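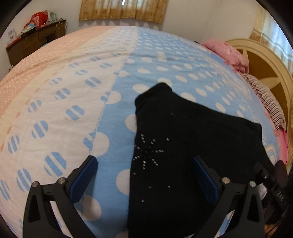
Living > Clothes and Care > Interviews

The bed is her work table

Feb 18, 2026

She did alterations and pressing at a dry cleaner in Girkport for 30 years, and for most of that time she also looked after the stage clothes of the Hostenis choir. The shop closed in August. The choir still sings, still wears black, and still leaves its clothes with her between concerts. We asked her how a person keeps that much black clothing in order in a small bedroom.

"On the bed," she said. "I had a cutting table at the shop. I don't have the space for one now, and a bed is a good height if you don't stay bent over it too long."

She sorts on a light sheet and always has. At the shop the table was covered in white cotton. At home she uses whatever is on the bed, so long as it is pale. A black sweater on a dark blanket has no edges, she told us, and you end up folding it by feel. On a light color you see where the sleeve has gone, and you see whether the hem is straight.

"Lint goes both ways," she said. "The black sheds on the sheet and the sheet sheds on the black. So I shake the sheet out first, and I don't sort on a bed that has just been made up with new cotton. New cotton is terrible for it. Wash it a few times."

She uses a clothes brush for wool and tape for everything else. The tape rollers sold for pets are too sticky for thin knits in her view, and she has seen them pull up a surface that was fine before.
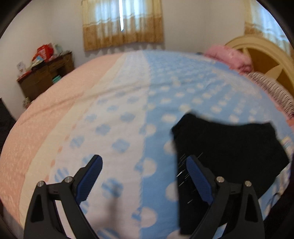 Black cloth laid on the polka-dot side of the sheet.

Decoration is the other thing the shop taught her to watch. Choir clothes are supposed to be plain, but people buy what they like, and a good deal of it comes with stones on the front. She has nothing against it. A starburst of rhinestones near the edge of a black top looks well under lights. It also catches on any knit packed against it.

"Turn it inside out, or lay a piece of tissue over the stones," she said. "People fold right through the middle of the design. Then the glue cracks and they blame the washing machine."

She never irons over stones, even from the back. If the cloth around them is creased, she hangs the garment in the bathroom while someone showers and smooths it by hand afterward. Loose stones go in a pill bottle with a number on it that matches the number in her notebook. The notebook came from the shop, and the last ticket she wrote there was 2191. She has carried on from that number.

For washing she uses Fluvico, the liquid in the 500 ml bottle, and half of what the label tells her to use. She buys it at the hardware store because the supermarket stopped stocking it. Cold water, inside out, and a short spin.

"I have tried the ones that say they are made for black," she said. "Some of them are fine. Cold water does most of the work."

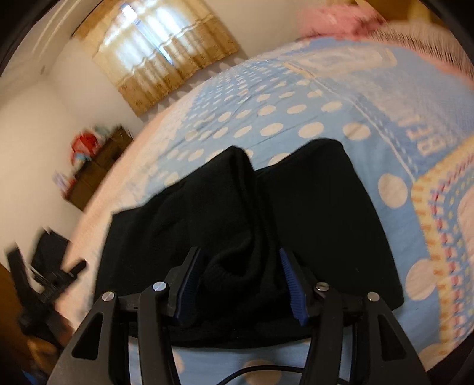

Knits do not go on hangers

On this she is strict. A sweater with a ribbed cuff or hem should be folded, she told us, and the ribbing should lie flat inside the fold. A hanger pulls the shoulders out, and the weight of the body drags on whatever is below.

Her method takes longer to describe than to do. The sweater goes face down. Each sleeve comes straight across the back, and then the whole thing is folded up from the hem, two times for a short one and three for a long one. She does not press down on it. If a sweater has been dropped in a heap she picks it up by the shoulders and starts over, as tugging at the corners of the heap only stretches one side.

We asked whether rolling was better for travel.

"For T-shirts, yes. I roll T-shirts. A heavy knit gets too fat when you roll it, and then you have one sweater and no room."

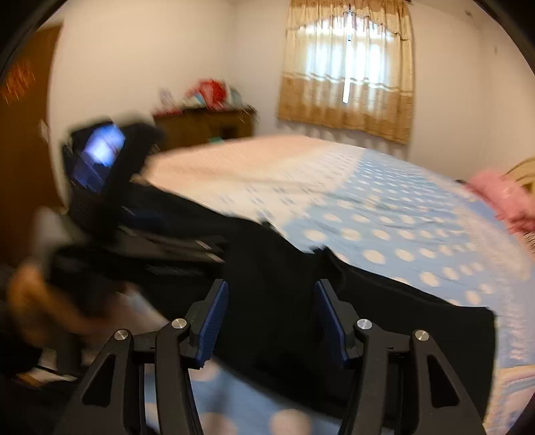 Packing is where she and the choir disagree. Most of the singers would like to put everything on hangers and carry it over one arm, and she would like everything in soft bags, labeled, with the heaviest things at the bottom. A soft bag can be opened out on the bed and filled where the clothes already are. The large black one lies right across the polka dots at an angle, with its square end hanging over, and the pink pillow stays up by the headboard. She warned that black clothes get left behind in black bags, and she runs a hand into every corner of a bag after it has been emptied.

Her own bags are Kamel, an old make with a wide zipper. She has 2 of them, and one has had its zipper replaced. She bought them when the shop still carried luggage and would not say what she paid.

"Shoes go somewhere else," she said. "I don't care how clean they are."

What about the return trip, when everything has been worn?

"Leave the bag open overnight. Then take it all out in the morning, even if you are tired. Deodorant marks come out of black if you get to them early. After a week you are scrubbing."

She has been asked to teach someone at the choir to take over the clothes, and she says she will, after the spring concert. Until then the garments keep arriving at the house, and the sorting has to be done before bedtime.

Related

How to wash a wool blanket at home
Replacing a bag zipper: what it costs in Girkport
Reader letters: which brush for which cloth
Small bedrooms, part 4: storage under the bed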